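# Mukach Microgrid

The **Mukach Microgrid** is a small community power system serving the hill settlement of Mukach and the farms along the Ayele River below it. It pairs a run-of-river hydro turbine with a bank of ground-mounted solar panels, and it is one of the rare village systems that was designed around the seasons from the very first sketch. In spring the river does nearly all the work. By August, when the Ayele drops to a trickle over its stones, the panels take over – and they do it beautifully!

## Background

Before the microgrid, Mukach relied on a single diesel generator that ran for 5 hours each evening. Fuel came up the valley road by truck, and a washout could leave the settlement dark until the road was cleared. The Flokotari Energy Cooperative, formed by residents of the upper valley, took on the project and owns it to this day.

## Design

Water is drawn through a screened intake above the old mill weir and carried down a buried pipe to the turbine house. The turbine is rated at 34 kilowatts. The solar field, on a south-facing pasture, adds 100 kilowatts at peak, and sheep still graze between the rows.

Zistent, the firm that built the control system, came up with its most admired feature: a controller that watches river flow and cloud cover together and shifts water heating and grain milling to the hours when power is plentiful. The whole network serves 900 people, with battery storage carrying the evening load – a remarkable reach for such modest equipment.

## Operation

The system was switched on November 10, 2020, after a dry run of the turbine alone. Local operators handle routine work, including clearing leaves from the intake screen, checking battery connections, and greasing the turbine bearings. 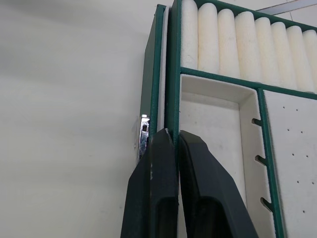 One miller on the lower Ayele remarked that the grinding schedule took a season to get used to, but that she would never go back to buying diesel. Other users have asked for a longer milling window in late summer, and the cooperative has studied adding a second battery bank to allow it.

## See also

- Run-of-river hydroelectricity
- Rural electrification
- Demand response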